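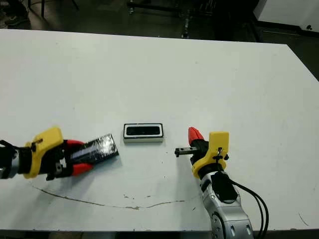

The pleasures of a plain white table

By Mircea Lungu
29th May

I bought my first white worktable for the wrong reason. It was cheap, it would go through the door of the flat in Burkthorpe without anyone taking the legs off, and I had just knocked over a lamp while looking for a screw on the dark oak thing I'd inherited from an aunt. The screw never turned up. The oak table went to my brother, who eats off it, and I have been working on white ever since and telling anybody who'll stand still that they should too!

What you get, before anything else, is that you can see. A black screw on a white top is as plain as a fly on a wall. So is a snipped end of wire, or a crumb of rubber, or the little spring that has just leapt out of the thing you were promised had no springs in it. I mend radios, torches, kitchen scales and the occasional toy, and almost everything that matters in those jobs is small and dark. Put it on pale ground and half the work is done for you.

Matt, please, if you have the choice. I tried a gloss top for one winter (a very handsome offcut from Rebane, the shopfitters by the canal) and spent most of it looking at the reflection of my own ceiling bulb. Glossy things look their best on a matt surface anyway. Wrap a block in shiny black tape and lay it down, and every crease in the tape catches the light, and there's a soft grey shadow underneath that tells you exactly which end is lifting. I find that shadow more useful than any measuring tool I own when I'm trying to work out whether something is sitting flat.

Tape deserves a few words of its own. A plain block, taped all round, is the handiest object on my table. It props, it spaces, it stops a casing from sliding off while you get at the back of it. I keep four, in different thicknesses. They were bits of scrap once, and the tape has turned them into proper tools with a bit of grip and no sharp corners. Pull the tape tight and it goes on smooth; let it go slack and it crinkles. I used to peel the crinkled ones and start again. Now I leave them, and I've grown fond of the look.

Then there's the question of where things go. A big clear top tempts you to fill it, and I did, for years, until I was doing all my mending on a patch the size of a paperback with junk heaped on every side. My rule these days is that the job sits near the middle and whatever I'm using on it comes in from the left or the right and then goes away again. One small thing, lots of white around it. It makes even a dull object look important — a little white-rimmed box with a black panel on top, say, becomes something you want to lean over and study. You notice how even the rim is. You notice the base is thin. I've had a little box like that on this table for two evenings because I liked looking at it.

Parts boxes live on a shelf behind me, labelled by what came out of them and never by what might go in. The Dudirside scales have a box. So has a torch of no known make. Anything without a label by August goes to the recycling point, and I try not to look inside first.

People worry about marks, and they're right that a white top shows them. Mine has specks I can't shift and scuffs from every casing I've ever dragged across it. I wipe it down with warm water and a drop of washing-up liquid, and for tape residue I use a dab of cooking oil on a rag, left for three minutes, then more soap. Whatever is still there after that can stay. The surface has gone slightly grey over time and I think it's a better colour now than when it was new, less like a fridge, easier on the eyes at ten at night.

As for height, go by your elbows. Mine rest on the top when I'm sitting on the old Astaleck stool, and I can steady one hand against the other for the fiddly stuff. Length matters less than you'd think, depth matters more. You want to be able to push something away without it dropping off the far side, which a torch will do every time if you let it roll.

If you're starting from nothing, look for an old shop counter top or a plain door, flush, no panels, and put it across a pair of trestles. Sand it lightly, paint it with something hard-wearing and give it longer to cure than the tin says. Then put one small broken thing in the middle of it and pull up a chair. My next one is a travel clock that gains an hour a week, and I've already cleared the space for it.

More in Home & Making

Trestles compared: folding, fixed and home-made
What to keep in a mending drawer
Burkthorpe's last ironmonger
Your letters: 454 uses for a jam jar lid
A lamp for close work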